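Tostirberg Sale Rooms
Minutes of the Consignments Meeting
March 4, 2018

1. Minutes of the previous meeting
The minutes were approved without amendment.

2. Results of the prints and drawings sale
The meeting received the results of the sale. Of 126 lots offered, 10 were unsold and 2 had been withdrawn before the sale. Bidding was steady in the morning and thinner after lunch. The Grater etchings sold within estimate. It was agreed that the unsold lots be offered back to their owners or re-entered at a lower reserve.

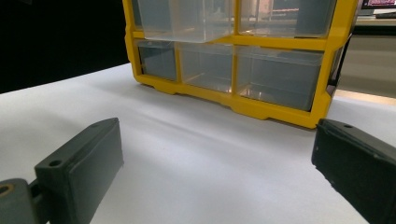
The meeting noted that one buyer had yet to settle. A second reminder will be issued, and the lot will be held until payment clears.

3. April sale
The Tirell collection has been confirmed for April and will be offered as 50 lots in a single session. Condition reports are outstanding on the framed works. The catalogue will go to print when these have been received. A request from the vendor to raise the reserve on the opening lot was declined.

4. Sartori bequest
The executors have asked for a revised valuation of the two landscapes. The meeting agreed to seek an outside opinion on attribution before giving any figure in writing. 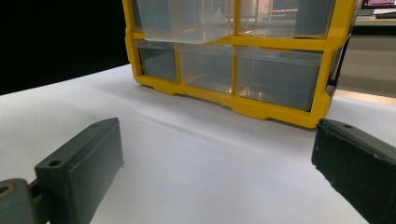
Yellow drawer organizer on a white tabletop

5. Any other business
The wording of the buyer's premium notice was approved for display at the front desk.

The meeting closed at noon.

Print this page | E-mail this page
Filed under: Minutes and Notices, Auctions
Contact us | © Tostirberg Sale Rooms | Back to top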